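3.2 Snack trays on the bed: setup and sorting

Print this page | E-mail this section

The first part of the study (Section 3.1) looked at kitchen shelves, where packaged food has a fixed home. Guest rooms are different. No shelf, often no table. The tray ends up on the bed, and the bed is a soft, uneven, patterned surface that people still treat as a counter. We wanted to know how wrapped snacks get grouped there and what makes a grouping fall apart.

Rooms came from two small guesthouses, Kemen and Dikirer. Both put out a welcome tray. Kemen restocks from a hall cupboard, Dikirer from the kitchen, and the difference mattered more than we had expected – cupboard trays were fuller and more mixed. Seven rooms in all. We left the bedding as the houses keep it. Changing to plain sheets would have made coding easier but then it isn't the same job any more.

Each round started with a stocked tray. One item at a time was taken out, put down on the bedspread, then either returned or left. We logged 50 rounds in May. Two were dropped, both because the tray had been restocked halfway and the log did not say by whom. Items were coded by wrapper (clear, printed, foil), by outline (rectangular, round, pillow) and by where on the tray they went back. Position codes follow the Lumenta sheet with small changes, see the appendix.

Results for wrapper type first. Printed packs went back fastest. Label faces up, easy to read, little hesitation. Clear wrappers slower. The contents show through and the eye goes to the food, then has to go looking for the edge of the pack. On a busy cloth this gets worse. Checks and stripes run under the loose ends of the film and hide them. A strong label color seemed to help but we did not vary label color in a controlled way, so take that as a remark only.

Outline next. Rectangular packs were expected to line up with the tray sides. Mostly they didn't. People put them down at a slant and left them at a slant, and on the way back they got squared up only when the tray was crowded and there was no other way to fit them in. On half-full trays hardly any squaring at all. Pillow packs were simply laid on top of whatever was there. Round ones rolled on the softer beds and were chased.

Distance from the tray had less effect than the literature on table tasks would suggest. Items placed near the tray and items placed well in front of it were returned equally neatly, or equally badly. What did count was the dip in the mattress. A loaded tray sinks a bit, its rim tilts, and the packs on the low side creep together. After around eight returns the low side was a heap in most rooms.

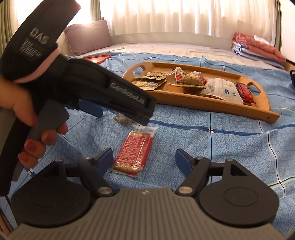
Figure 4. Wrapped biscuit on a checked bedspread, snack tray farther back.

The heap is not only untidy. Once packs overlap, the next return takes longer, becuase a gap has to be made first, and making a gap usually shifts a second pack. Small packs suffer most. We saw them pushed under larger ones and then counted as missing by the housekeeping staff, which led to double stock at Dikirer on at least two trays.

Dividers were tried late, after the main rounds, so only a short note. Card strips set across the tray in the Gruler manner held the groups apart on firm beds. On soft beds the strips leaned with everything else. A cloth liner in the tray did better than the strips, cheap too, though Kemen staff disliked the extra washing.

Limits. Few rooms, one season, sealed goods only. No comparison with a tray on a chair or a luggage rack, wich several readers of the draft asked for and which we should of done at the start. Lighting not recorded. Section 3.3 takes up the return order, where the pattern is clearer.

Print this page | E-mail this section

Reader comments (3)

hallcupboard – Fuller trays at Kemen would explain the heap by themselves, no? Would like to see the low-side result split by house.

tray_and_trolley – We use liners too. Dark ones, wash with the towels, no extra load. The missing small packs made me laugh, we reorder for that reason every month.

R2 – Appendix link goes to the old version. Position codes there stop at 7.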